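首页 走访 展会 读者来信 旧文 关于本站

走访：Stadarach 开放日，看了一下午收桌子

2021年10月30日 文／Domnica Filip

分享 22 评论 4

去 Flutach 的火车要换一次，换车的那个站没有候车室，我在站台上把 Stadarach 寄来的小册子又读了一遍。小册子纸很厚，讲的是一套叫 Parsa 的系统，说它能让机械臂“从人的手里学会家务和后勤工作”。通篇没有一个失败率，也没有一张表。我对小册子的要求本来不高，但一家请业内和媒体上门的公司，总该知道来的人会找什么。

我以前在一家包装厂做过几年设备采购，后来才改行写东西，所以看演示的时候有个改不掉的毛病：先看地上的线往哪儿走，再看旁边站的人手放在哪儿。采购那几年吃过的亏，多半都出在演示台以外的地方。台上那段总是顺的。我们厂买过一台装箱机，在供货商那里跑得漂漂亮亮，拉回来以后发现它认不了我们自己的纸箱，因为我们的纸箱封口胶带是哑光的。为了这卷胶带，两边扯了一个冬天的皮，到二月才有人肯出钱换传感器。

说这些是想先交代立场，免得有人觉得我故意挑刺。我确实是去挑刺的。

Stadarach 在镇子靠河的那头，跟一家卖地砖的共用停车场。门口登记的时候要签一份单子，大意是可以拍照，不可以拍屏幕。我问为什么屏幕不行，登记的小伙子说他也不清楚，上面这样写的。胸牌是现打的，我的姓印错了一个字母，改了一次，改完又错在另一个地方，后来我就那样挂着了。

同一批进去的有 22 个人，做清洁外包的、做餐饮后勤的、两所学校的老师，还有几个看起来像投资人的，皮鞋很干净。带队的是 Davoud Ebrahimi，公司创始人之一，个子不高，讲话快，喜欢倒着走路面对大家，有两次差点撞到门框。他手下另有一位 Davoud，姓 Jalali，管软件。公司里的人一个叫大的，一个叫小的，听下来年龄却是反过来的，小的那位比大的年长不少。

开场白十来分钟，在走廊里站着讲。Ebrahimi 的意思归纳起来是这样：家务和后勤里的活，动作杂，东西软，位置天天变，靠工程师一条条写程序写不完，所以要让人来示范，示范得够多，机器自己会找出规律。这套说法我在别处听过好几遍，用词都差不太多。道理上我没有意见。我有意见的是“够多”。够多是多少，谁来示范，示范错了怎么办，换一个房间还算不算数，小册子里没写，走廊里也没讲。

然后就进了录制间。

录制间比我想的小，铺着地毯，脚步声都闷在里头。带我们看这一段的是 Tanveer Memon，她管数据，整个下午里我最信她的话，原因是她经常说“这个我不知道”。她先让每个想试的人都拿一拿手持夹爪。两根指头，一个把手，捏一下合上，松一点张开，有点像超市里夹面包的夹子，只是沉一些，手腕要使劲。我拿了左手那只，空着在桌面上方来回比划。她在旁边提醒我别太快，说新手都太快，录下来的东西机器跟不上。

我问她“太快”的界线在哪里。她说有一条速度上限，超过了软件会标出来，但标出来的那一段要不要扔，还是得人去看。我又问是谁看。她说目前是她和一个兼职的学生。

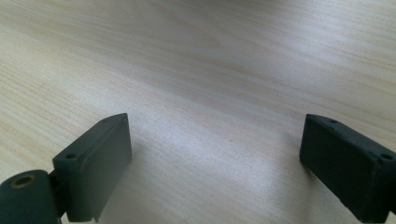

用手持夹爪录下来的动作，要怎样才能变成机械臂自己会做的动作？

先把夹爪的位置、张合的幅度和画面按时间对齐，再把同一件活的许多次录制放在一起训练，让模型学会看到什么样的画面就往哪里移动、什么时候合拢。训练好以后还要在真的机械臂上跑，看它在没有人握着的情况下能不能走完，走不完的地方再回头补录。

上面这一段是 Memon 的解释，我只删了几个术语。旁边有位学校老师记得很认真，还追问了一句补录要补多少次，她说看活，有的补几次就好了，有的补了两轮也不见动静，后来发现问题出在灯上。

灯这件事我想多写几句，它比小册子上的任何一句话都有用。录制间的灯打得很亮，桌面亮，四周暗。Memon 说早先在另一个有窗的房间里录，上午录的和下午录的混在一起训练，机器到了傍晚就变笨，伸手总差一点。换到现在这间以后整齐多了。整齐当然好。可客户的茶水间有窗，客户的食堂有窗，有的窗还朝西。我把这个问题提给 Ebrahimi，他说下一阶段会加入“更多样的环境”。我问下一阶段什么时候开始，他说正在规划。我在本子上写了“规划”两个字，后面画了一条横线，这是我做采购时的老习惯，横线越长越要小心。

桌面也一样。浅色木纹的桌面，平，干净，东西放上去轮廓分明。做清洁外包的 Omid Kermani 站在我旁边，小声说他手下负责的那些办公楼，桌上从来没有空过，键盘、药盒、相框、半杯咖啡，还有人养多肉。他的工人最费神的是判断哪样能扔。一张写了字的餐巾纸可能是垃圾，也可能是某个人下午要用的电话号码。他后来把这话大声又说了一遍，Ebrahimi 点头，说这属于“策略层”，不属于“操作层”。Kermani 说，在他那里投诉可不分层。大家笑了一下，队伍继续往前挪。

接下来看的是收拾桌面的任务，也是这次开放日的主菜。东西简单：饮料罐，吸管，垃圾桶。两只手各握一只夹爪，由公司的一名示范员来录，把罐子和吸管送进套好袋子的桶里。示范员是个很稳的年轻人，肩膀不动，只动前臂，一看就是录过很多遍的。他每次开始之前会把夹爪停在桌边，等 Memon 那边说可以，再往前伸。

我原以为这种活两下就完，看了才知道有不少门道。罐子好拿，圆的，夹哪里都行，要当心的只是别捏瘪。吸管麻烦。吸管细，轻，夹爪从侧面过去的时候，指头的角度稍微偏一点就会把它碰歪。那天下午的一轮里它倒了，滚到罐子后面去，示范员停下来，看 Memon，Memon 摇头，这一条作废重来。

作废重来这个动作，我觉得值得所有来参观的人盯住看。学习用的录制里，如果只留下干净利落的那些，机器学到的世界里吸管是不会倒的。真倒了它怎么办？我问了。Memon 说他们也争过这件事，她倾向于把一部分失手再补救的过程留下来，软件那边嫌乱。软件那边就是 Jalali，他当时正好进来拿东西，听见了，说了一句“不是嫌乱，是标注不过来”，又出去了。

我喜欢这个插曲，整个下午只有在这种时候，你才知道面前是一个真的在干活的团队，他们还没吵完。

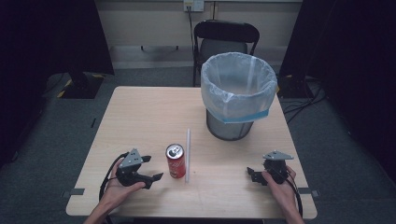 至于吵到什么程度，我后来在茶歇时从 Jalali 那里听到一些。他手里捏着半块干饼干，讲得很坦率，也不介意我写。收桌子这件活，他们定的目标是录 700 条，录满以后经过筛查，能用的是 410 条。剩下的里面，有一部分是速度超限，有一部分是两只手的时间对不齐，还有一部分就是刚才那种，东西倒了，掉了，示范员愣了一下。他认为愣一下最糟糕，因为模型会把愣一下也学进去，机械臂走到那个位置就停在半空，像在想心事。

我问他，那扔掉的这些，小册子上为什么一个字没提。他说小册子不归他写。

我又问，能用的那些，训练出来成功率是多少。他看了看门口，说今天下午会给大家看实机，看完再讲。我在采购那边听到“看完再讲”，一般会先把合同收回包里。不过还是去看了。

实机在隔壁的大间。机械臂装在架子上，也是两条，夹爪跟手持的那种是同一个思路，面前一张桌子，摆法跟录制间的很接近。Ebrahimi 亲自来摆东西。他把罐子放下，退后一步看看，又上前挪了一点点。我在心里记下了这一挪。站在我后面的一位食堂经理也看见了，她用笔杆碰了碰我的胳膊。

前面一遍很顺。左边的夹爪过去，合上，抬起来，停了一小会儿，移到桶口上方，松开，罐子掉进去，声音很脆。右边去拿吸管，试探了一下，夹住了，也送进去了。有人鼓掌。动作比人慢得多，我没有掐表，只知道我旁边的老师在这期间拆了一颗糖，吃了，把糖纸折成了一个小方块。

后面又做了几遍，不是每遍都成。有一遍吸管只夹住了一头，半路滑出去，机械臂没有察觉，照样走到桶口上方，很郑重地松开，什么也没掉下来，然后收回原位，表示做完了。现场的反应很有意思：投资人模样的几位笑了，觉得可爱；Kermani 没有笑。他说他的工人要是每天这样在垃圾桶上面松一下手就下班，他得去跟业主解释。

机器不知道自己没做成，这比没做成本身要紧。没做成可以再来一遍。不知道没做成，就得有个人在后面盯着，那么省下的人工在哪里？我问 Ebrahimi，Parsa 有没有判断任务是否完成的功能。他说有一个模块在做，今天的版本没有打开。我问为什么不打开。他说打开以后会变慢。再慢下去，那位老师可以吃第二颗糖了。

食堂经理这时候举手，要求换个东西试试。她从自己的包里拿出一个酸奶杯，空的，带着铝箔盖，问能不能放上去。Ebrahimi 犹豫了一下，说系统没有学过酸奶杯，但可以试。我得说他这一下是有风度的，很多公司会说今天不方便。酸奶杯放上去了。机械臂朝它伸过去，方向是对的，高度不对，夹在了杯口上沿，铝箔盖被夹得皱起来，杯子歪着被提起一点，又落回桌上，倒了。经理把杯子收回包里，说谢谢，她就是想看看。

我们在那间屋里待到茶凉。其间我问了几位公司员工同一个问题：如果明天有客户要装，你们装不装？答案不一样。Ebrahimi 说可以谈试点。Memon 说她希望先把录制间换三个地方再说。Jalali 说得看合同里“可用”两个字怎么定义。一个我没记下名字的机械工程师说，他只保证螺丝不松。

讲到试点，就要讲 Undomari。这个名字在小册子背面出现过，写的是“合作伙伴”。我问是什么样的合作，Ebrahimi 说对方经营几处员工食堂，有意向在其中一处试用收餐盘和收桌子。我问签了没有。他说双方在友好沟通。那位拿酸奶杯的经理后来在停车场告诉我，她就是 Undomari 的。我问她沟通得怎么样，她说她今天来就是沟通。

她还讲了些她那边的情况，我觉得比演示更能说明问题。她的食堂中午那一拨人散得很快，桌子要在下一拨坐下之前清出来，一张桌子上什么都有：汤碗、鱼骨头、揉成团的纸巾、喝了一半的饮料。她特意强调喝了一半。录制间里的罐子是空是满，我没有去拎，也没有问，是我的疏忽。但她那里的罐子，往桶里一扔，汤汤水水全在袋子里，袋子要是套得不牢，后面就是一地。她的人现在的做法是先倒再扔，一只手扶着另一只手，眼睛还要看着旁边有没有小孩跑过来。这些动作要录多少条，她想不出来，我也想不出来。

我不想把这篇写成一边倒。有几件事是 Stadarach 做得比我预想的好，列在这里，不按轻重。

手持夹爪的办法比我见过的遥控示教便宜，也轻便，不用占着一台真机械臂，人站在桌边就能录。我自己拿在手里试，不到一杯茶的工夫就能把东西夹起来放下去，虽然难看。对于一个小团队，能同时录和同时调机器，省的时间是实在的。

夹爪的指头可以换，机械工程师当场给我们拆了一副。他说指头的形状他们改过好多版，最早的那版对吸管完全没办法。拆下来的旧指头他放在一个饼干盒里，谁要看都可以翻。我翻了，有几副明显磨得厉害。磨损会不会影响训练出来的动作，我问了，他说会，他们现在的办法是定期换，周期凭手感。凭手感三个字，我也画了横线，不过短一些。

Memon 那边的记录做得细。每一条录制是谁录的、哪天录的、作废的理由，她都有，写在一个很朴素的表里。她允许我站在旁边看她翻，我按门口签的单子没有拍。作废理由那一栏写得像日记，有一条写着“打喷嚏”。采购的时候我要是能看到供货商有这样一张表，价钱可以少砍一点。

还有就是他们让人问。整个下午我没有遇到一次被打断或者被岔开的，Ebrahimi 的回答常常空，但他让每个人问完，也让手下的人讲跟他不一样的话。

不满意的地方前面差不多都说到了，再补几条零碎的。

从录制间到大间，东西的种类基本没变，桌子的样子也没怎么变，灯也是同样的打法。这样演示，看到的是机器在自家院子里认路。我建议他们下次开放日在走廊里摆一张桌子，就用走廊的灯，桌上放参观者自己带来的东西，哪怕全失败也比现在有说服力。我把这个建议写在了意见卡上，交给门口的小伙子，他把它放进了抽屉。

示范员只有一位在录。我问 Memon 别人录的多不多，她说大部分出自同一个人，因为他最稳。那么机器学到的其实是这个年轻人的收桌子方式，他先右后左还是先左后右，他从哪边绕过桶。我看了他好几遍，他碰到吸管的时候总会把右手腕往里收一点，到了隔壁，右边那条机械臂也有一个往里收的小动作，放在它身上看着很古怪，因为它没有手腕会酸。换一个左撇子来录会怎样？Memon 说她想试，排不上。

安全这一块讲得太少。大间里有线，有警示胶带，有一个红色的急停按钮，旁边站着工程师，手离按钮很近，这些我都看到了，也放心。可是食堂里谁站在按钮旁边？小孩伸手去抓机械臂怎么办？Ebrahimi 说力气限制得很低，碰到人会停。我请他演示一下碰到人会停，他说今天没有安排这一项。我愿意相信它会停。我也愿意看见它停。

价格没有公布。有人问了，得到的答案是“按项目”。我当年自己也常收到“按项目”的报价，打开一看，项目的边界画在供货商方便的地方，出了边界的每一步都另算。Parsa 如果换一张桌子就要补录，补录算谁的工时，这一条在签字之前一定要写清楚。Kermani 听我说完，让我把这句写进文章里，那就写在这里了。

回去的路上我跟 Kermani 同一段火车。他问我，如果我还在做采购，会不会买。我说不买，但会请他们派人带着手持夹爪到我的场地去录两个星期，付这两个星期的钱，录完看作废的比例。比例要是比他们自己屋里高出一大截，事情就清楚了。Kermani 说两个星期太长，他的楼里会有人投诉占着茶水间。他想了想，说夜里可以，夜里没有人，但夜里灯又不一样了。

我们为夜班的灯算谁的电费讨论了一站地，他先下车。

给打算去的人几条实用的：Stadarach 的开放日要提前登记，停车场靠地砖店那一侧的位置不要停，会被叫去挪车。录制间地上有线，走路看脚下。茶歇的饼干偏干。想试手持夹爪的话，早点举手，排在后面的人那天没轮上。如果可以，随身带一件他们没见过的小东西，酸奶杯已经有人带过了，可以考虑牙膏或者一只袜子。

Memon 在门口说，下回她会想办法把失手的录制单独放一个屏幕给大家看，只要 Jalali 同意。我把邮箱留给了她，连同我那张姓名印错的胸牌。

评论 4 分享 22

上一篇 下一篇 返回走访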